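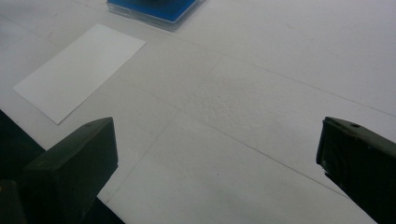
The White Table, Reconsidered

By Shona Tuhiwai

A big pale table is a hard thing to live with and a good thing to work on. I have had both experiences. My first one, bought secondhand in Calden, showed every pencil mark and coffee ring, and I got rid of it after one winter. Last March I went looking for another.

What changed my mind was sewing. Dark thread shows up on a white surface. So do dropped pins, stray screws and the tiny clear buttons that come off shirt cuffs. A brown table hides all of those until you put your arm down on one.

Size is the first question, and most people get it wrong in the same direction. They measure the room and forget the chair. Leave enough space behind you to stand up without turning sideways, then see what is left for the table. In my workroom that ruled out half of what I had marked in the Hollis catalog.

The second question is joins. A very large top usually comes in more than one section, and the lines between sections matter more than the finish. A seam in the wrong place runs right under your writing hand. It catches crumbs and glue, and a sheet of thin paper laid over it will tear when the pen crosses. I like seams that run at an angle, away from where I sit – I can lay a page down between them and forget they are there. Others find angled lines distracting and want everything square to the edge. If you cut fabric or paper by eye, square lines are probably the better choice.

Run a fingernail along each join before you buy. If the nail stops, one side is higher than the other. Sometimes a turn of the leveling feet will fix it. Sometimes the top has bowed and nothing will.

Off-white is easier than pure white. I tried two samples from Vinilness under the same lamp, and the brighter one made my eyes tired after an hour of hand stitching. The grayer one also hid dust better. Look at samples in the evening as well as at noon, with the bulb you plan to keep.

Price is all over the place. My limit was 400 dollars, delivered, and I stayed under it by picking up a returned top from Florer and reusing the legs I had. The top had a mark near one corner. It now faces the wall.

Cleaning takes me 10 minutes on Saturday. I brush the seams first with a dry paintbrush, working toward the edge, and only then wipe the surface. Doing it the other way pushes damp lint into the gaps, and it has to be picked out with a pin. Plain dish soap in warm water handles most things. For ballpoint ink I use rubbing alcohol on a cotton swab, tried first on the underside. Scouring powder leaves dull patches that pick up dirt faster than the rest.

The harder job is keeping the table clear. Mine fills up by Thursday – mail, scissors, a library book, somebody's gloves. I bought a shallow tray for whatever is in progress, and at the end of the day the tray goes on the shelf with everything still in it. The next morning I have the whole top again, and I can unroll a length of cotton without moving anything first.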